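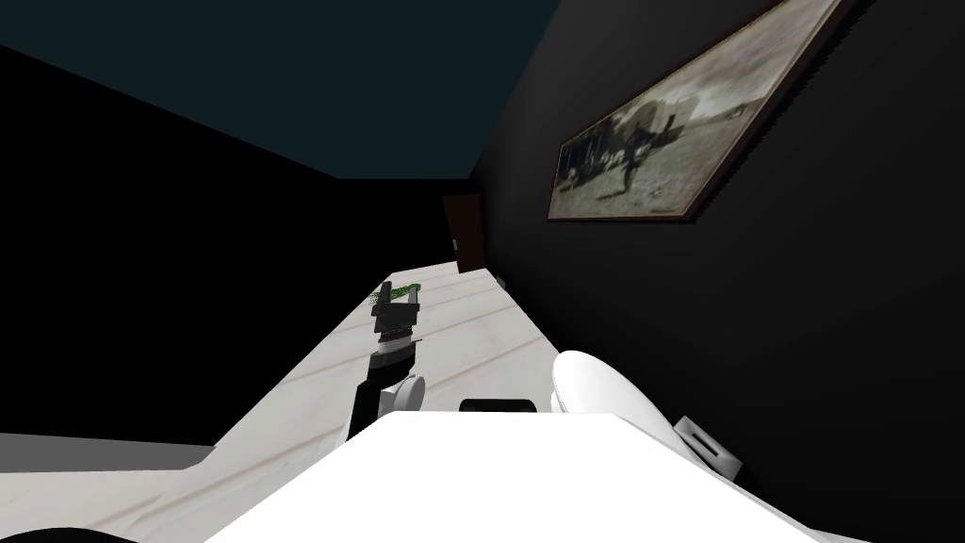

The simulator never gets tired and never sulks, one of the operators told me before I had my coat off, and that's why they run it all night and why half of what comes out of it is useless by breakfast. She was typing while she said it. A fan was going. It was seven in the morning, January, dark outside, and the overnight batch had just finished copying.

Batch of what? Examples. Demonstrations, episodes, demos – the word changes depending on whose desk you're at. Nanutov, the small company whose second floor this is, makes them by the hundred. A person drives a two-armed robot through a short job, everything the robot senses and does gets written down, and the recording goes into a pile. A learning system chews on the pile. If the pile is good the robot can later do the job alone, or something near it. If the pile is bad you find out weeks later, at somebody else's expense.

The pile for the current job stood at 3292 when I got there. Most of it from simulation. White robot body, black arm, two stubby fingers, a small green leafy thing to go and get. A room around it with dark walls and a pale wood surface running off to a brown door. There's even a framed picture up on the right-hand wall. The job is called Greens on the whiteboard and has been since fall.

Reach, close, lift, put down. Four verbs. I figured I could do it.

I could not do it. They gave me the hand controllers and a chair and I knocked the green thing away on my first go, went straight past it on my second, and on my third got the fingers over it, felt very pleased, and closed them an inch too high. On nothing. Saved, the operator said, and hit a key. I asked why you'd keep that. Because the robot is going to do exactly that one day, she said, and it ought to have seen it once.

Well, not in the main pile. Misses go in a separate folder with a label. There's a fight about the folder. One side wants every miss kept, with the recovery attached: you went too high, you stopped, you came back down, you got it. The other side thinks a learner fed on fumbling learns to fumble. Both sides have charts. I was shown the charts twice, by different people, same charts.

Some background, quick. For years the usual way to get a robot to do anything was to write it out. Go here, at this speed, close by this much. Works great in a factory where the part is always in the same place. Put a leafy object on a table, a bit rotated, lit from the wrong side, and the script falls over. So you quit writing the rule and collect instances of it being followed. Hundreds, thousands. The labor didn't go away, it moved – out of the programmer's chair and into the operator's.

And the operators' day is odd. Forty minutes on, twenty off. The target for a shift is 111 clean episodes, which sounded low to me until I sat there and watched what clean means. Arm starts from home. No long pauses, since a pause teaches the robot to pause. No showing off either. One of the best operators in the building had a whole week of work pulled because he was too good, he'd come in fast from the side in one beautiful sweep and the learner couldn't make any sense of it. He drives slower now. He's still a little sore about it, you can tell.

Wrists go first, then eyes. There is a jar of hard candy. Somebody has stuck a strip of tape on the floor where the chair should sit, because if you sit off to the left your reaches come out bent and it shows up in the data as a lean. A lean! They had a robot that leaned, for a month, and it was a chair.

The simulated room is built in a package called Konlow, licensed from a firm that I gather is four people and a phone that doesn't get answered. Konlow can shuffle things. Wall color, the angle of the light, where the green object starts, how slippery it is. Each human demo gets replayed by the machine with the furniture moved, so one good reach becomes a family of them. In theory. The overnight run had tried 600 of these and kept the ones where the object ended up where it should. I asked how many that was and got a face.

What went wrong? Slipperiness. The object in one setting behaved like soap, in another it stuck to the fingers and came along for the ride when they opened. A script had counted the sticky ones as lifts, which technicaly they were. So somebody has to watch. Sped up, four windows at a time, finger on the delete key. That was the typing I'd heard at seven.

Then there's the real side. Beltden, a packing company two hours north, is paying for Greens and would like it to bag herbs. Real herbs, stems that bend, bunches tied with a rubber band by a person in a hurry. The Nanutov people drive up with a case of controllers and record on the packing floor before the first shift. So far they have 41 real episodes. That's it. Trucks, hygiene rules, a freight elevator that was out for most of November. A real demo costs them so much more than a simulated one that they've stopped putting the number on slides.

The question everyone on the second floor argues about over lunch is what those few are worth next to the big pile. A lot, seems to be the answer. Train on simulation alone and the robot goes to the right spot and then gets strange in the last inch. Mix the real ones in, repeat them so they don't drown, and the last inch gets calmer. How much to repeat them is guesswork. They have a spreadsheet of guesses with colors.

I watched two of the Beltden recordings. Nothing like the simulator to look at, noise everywhere, a forklift beeping. The operator stops halfway in one of them and waits for something, you can't see what. It was flagged for deletion and then un-flagged. There's a note in the log that just says "keep, honest."

Not everyone is sold. A rival shop, Bashir, has gone the other way and let the robot flail by itself in simulation until it finds something that scores points, no human driver at all. Cheaper on wrists. The Nanutov view is that you then get a robot that picks up parsley like it's angry at it. The Bashir view, I called, is that people are a bottleneck and always will be. They were polite about it. They're also hiring operators, there was an ad up the same afternoon.

I went back in for a second try at four, after lunch and a lot of candy. Chair on the tape. Slow. Fingers over the green thing, down, and this time further down than felt right, and closed. It came up. I put it back down, went to home, took my hands off.

Clean, she said. Then she watched it again at half speed and said there was a hesitation near the start, and would I mind doing it over.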